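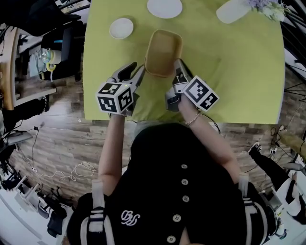 Entries are open for the Wondthorpe to Galport Ride, a non-competitive road event of 135 km to be held in September. The field is limited to 1000 riders, released in groups of 24 from 6.15am. Sign-on is inside the start hall and closes ten minutes before each group's slot. Look for a table with a lime-green cloth like the one in the photograph; the same colour is used at both feed stations, so that riders know where to have their cards stamped. Cards without both stamps will not be counted as a finish.

The route leaves Wondthorpe by the old mill road, crosses the Ornent at the lower bridge and joins the coast road at Galport. The bridge is single file. There are two timed climbs, neither of them closed to traffic, and the surface between them is broken in places. Tyres of 28 mm or wider are advised.

Who can enter

Riders must be 18 or over on the day and able to hold an average of 20 km/h, stops included. Tandems and recumbents are accepted. E-bikes are accepted in the last four groups only. 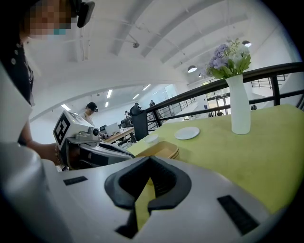
The feed stations are at Ornent village hall and at the Giannakopoulos yard, and each closes at the time printed on the card. Water, bread, fruit and rice cakes are supplied at both. The village hall kitchen is small and its users ask for face coverings at the counter; a plain light blue mask of the sort visible on the left here is sufficient, and spares are kept by the door. Riders who prefer not to wear one can be served outside.

Equipment

A helmet, working brakes, front and rear lights and one spare inner tube are compulsory and will be checked at sign-on. Headphones are not permitted on the road.
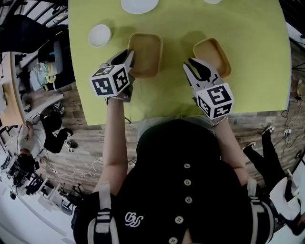

Baggage may be sent ahead to Galport or carried by the rider. Any pack carried on the back must have two shoulder straps, one over each shoulder as worn in this photograph, each with a buckle or other means of adjustment. Single-strap bags will be refused at the start — they swing forward on descents. Sent bags must be labelled with the rider's number and handed in before sign-on.

How to apply

Complete the entry form and return it with payment by the end of July. The form asks for an emergency contact and a recent ride of 80 km or more. Places are allotted in order of receipt, and transfers between riders are possible until the end of August. Questions about the route or start times should go to Sevim Toprak, ride secretary, at the Wondthorpe office.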